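Trado Stem Pair – two-arm bench kit for flower and foliage handling

The Stem Pair is a bench kit from Trado for floristry rooms, display makers and teaching workshops. You get two arms with black grippers, a small camera for each wrist, a fixed camera for the bench and the Bridideo control software. It runs from a normal wall socket.

Thin stems are the usual trouble with general-purpose grippers. The fingers here have a grooved face, and closing force is set in software in 6 steps. Most users stay on step 2 or 3.

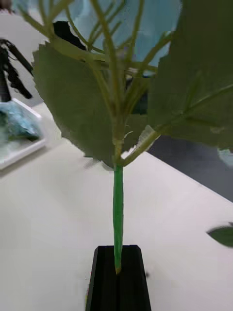 Rocío Bedoya: We left ours on step 3 for everything except ferns. Setting up took a morning, most of it spent on the cables.

Both arms can work at once or take turns. Jobs are taught by hand – you move the arms through the task, save it, and correct it later on screen. The software holds up to 100 saved jobs. It will not sort stems by length unless you add the Villca module, sold separately.

Use a plain, pale worktop if you can. Leave space between stems when laying them out, and keep loose leaves away from the flower heads.

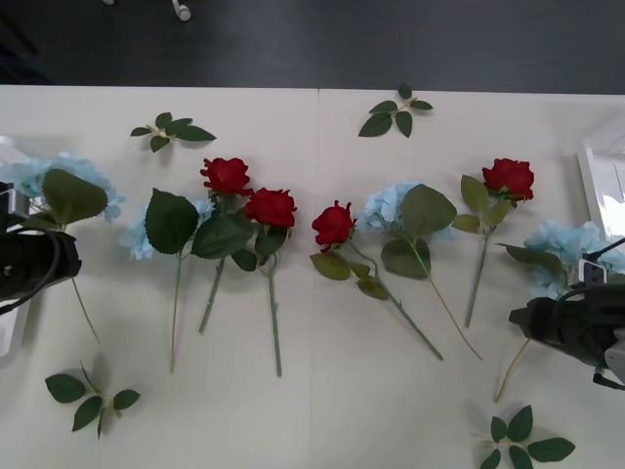 Artificial roses and hydrangeas on a white bench, both arms in use.

Spare fingers are sold in pairs. Orders placed before December ship from Gristham with the bench clamps included.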